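Rulley 16-Pocket Tool Pouch Kit: Four Months In

Filed under: Tool Storage, Hand Tools

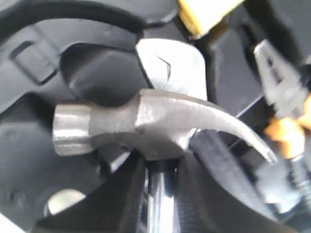

I don't trust tool kits that come with their own holder. Usually the money has gone into one or the other, and I have bought enough of both sorts to be tired of finding out which. The Rulley set is a claw hammer, an adjustable wrench, a tape measure, three screwdrivers, pliers and a utility knife, all of it sold with a black holder that is supposed to keep everything upright and within reach. The claim on the box is "every tool visible, every tool ready." Well, look at the hammer. The head lies straight across the front of the adjustable wrench and covers the lower part of it, so what I get of the wrench is the jaws poking up behind. I know it's a wrench. I bought it. Visible is still a strong word.

I've had the kit since February. I paid full price for it at a hardware store that also carries the Zurnero line, and I nearly went home with the Zurnero. More on that further down.

The hammer

Start with this one, as it's what most people will reach for. It's a 16-ounce curved claw with a gray steel head and a chrome handle. The head is matte and a bit speckled, the way cast metal looks when someone has left it alone, and I have no complaint there. The striking face is polished and smooth. Fine for trim and picture hooks. For framing you'd want something with a textured face and more weight, and the box shouldn't show a man building a deck with it, which it does.

The chrome handle is my real problem. It looks terrific in the store. It shines like a car bumper. In the hand it's slippery up near the head, and if you choke up for small nails, as I do, you are holding bare metal. There's a rubber grip lower down that is fine, a little fat for my hand. My neighbor Uliana Hrytsenko borrowed the hammer for a weekend of putting up fence pickets and brought it back with friction tape wound around the upper part of the handle. I took the tape off when I got it back and then, a week later, put my own on. (I've since peeled it again. It left gum in the storage slot.)

The claw pulls nails. The split is small and comes down to a fairly fine point, so it gets under finish nail heads better than I expected. On bigger nails it needs a block of scrap under the head, same as any curved claw. I pulled a lot of old carpet tacks out of a stair with it and the tip has not chipped.

One thing to keep an eye on is the seam where the polished face meets the neck. I went and looked at my old hammer to compare, and it doesn't have one. So far nothing has moved or rattled. I check it anyway.

The wrench

Ten inches, bright finish, and better than the hammer. The jaws close flat. There is some slop when you back the thumb wheel off, enough that I retighten before each pull on a stubborn nut, but I've used expensive adjustable wrenches with more. I changed both shutoff valves under the bathroom sink with it and didn't round anything off.

My gripe is with getting it out. Because of how the hammer hangs, you take the hammer out first, put it down, get the wrench, and then put the hammer back or else leave it on the floor where you'll kneel on it. I tried swapping their places. The wrench then sat in front, and its slot was too wide for it, so it leaned. I put it back the way the factory drew it.

The tape measure

It's a tape measure. Yellow case, 25 feet. The blade stands out on its own to a reasonable length before it folds, the lock holds, and the hook at the end has the little bit of play it ought to have. I checked it against a steel rule over the first foot and could see no difference. The numbers are printed thin, and in a dim closet I had to tip it toward the door to read them. If your eyes are younger than mine, ignore that.

The rest

The screwdrivers are two Phillips and one flat. The smaller Phillips has a soft tip and began to twist in the slots of a drywall screw during the first month. The flat one I have used mostly for opening paint, where it excels. The pliers are stiff out of the package and loosened with a drop of oil. The utility knife rattles. I gave it to my sister and kept using the one I had.

The holder

You are paying for this part, so it had better be good. It's black, it stands on a bench or hangs from two screws, and it holds the kit plus a few things of your own. The back row sits higher than the front, and that's a sensible idea. I'd have liked another inch between the rows. When it's fully loaded the tools in front crowd the ones behind, and I find myself feeling around back there by touch when I'm in a hurry.

It doesn't tip over, even with the hammer out and all the weight at the rear. I tried to make it. It has also survived a fall from the second shelf with everything in it, on a Friday, with me underneath. The holder was unmarked. The tape measure case picked up a scuff.

Dust gets into the bottoms of the slots and there's no opening to let it out. You have to empty the whole thing, turn it over and bang on it. I do this less often than I should.

Against the Zurnero

Jucélia Camargo has the Zurnero kit and let me keep it in my garage for two weeks. Her hammer has a fiberglass handle and I prefer it, with no qualification at all. It doesn't ring up your arm the way the chrome one does. The Zurnero wrench is worse, though, with a wheel that sticks halfway, and the holder is a canvas roll that you have to untie every time. She likes that. She works out of a car. I work out of a garage where nothing moves for months, and a roll is only a bag I'd have to open.

So it depends on where your tools live. If they travel, get the roll, or a plain bucket with a pocket liner. If they stay on a bench, the Rulley holder makes more sense, and you'll be living with the chrome.

The numbers on the listing

When I looked it up, the store's site had 987 ratings for this kit, nearly all of them five stars, and I read more of them than I'd like to admit. A great many were written the day the box arrived. "Looks great, can't wait to use it" tells me about the chrome, and I could already see the chrome. The few from people who'd had it a while mention the soft Phillips and the hammer grip, in that order. One man's wrench wheel fell out. Mine hasn't.

The box also says the holder is tested to 1000 insertions per slot. I have no idea who sat there and did that, or what happens on the next one.

Would I buy it again?

At full price, no. I'd buy the wrench if they sold it alone, and I wrote to ask. The answer was a coupon for another kit. On sale, for somebody setting up a first apartment or a garage with nothing in it, I would say go ahead, and plan on replacing the small Phillips before the end of the year.

Good: wrench jaws, nail-pulling claw, a holder that stays put.

Not so good: slick handle, soft screwdriver, front tools blocking the back ones, no way to clean the slots.

Three stars out of five. I had it at three and a half until I put the tape back on the hammer, which I did this morning.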